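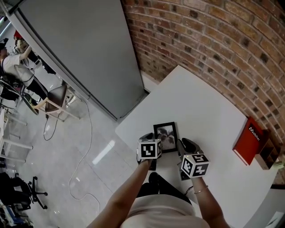 Gripper Maintenance at the Drotommont Workshop

The handheld gripper pairs used at the Drotommont workshop are now serviced on a fixed schedule. Under the procedure issued in August by Chaltu Bogale, equipment lead for the Plellari project, each pair is withdrawn after 237 hours of use and returned to the bench.

Finger pads are cleaned and checked for wear, and the jaw screws are tightened to the value on the service card. The marker cubes receive separate attention. A cube that has shifted on its mount will throw off the recorded position of the hand, and faces that are scratched or lifting at a corner must be replaced before the pair goes back into service. Solvent cleaners are not to be used on the printed faces.

After reassembly, both grippers are checked together at the table with flat and upright objects. The result is entered in the Cisik log under the pair number. Pair 17 remains out of service until new finger pads arrive.

Staff who notice a loose cube during a session should stop recording and notify the equipment desk.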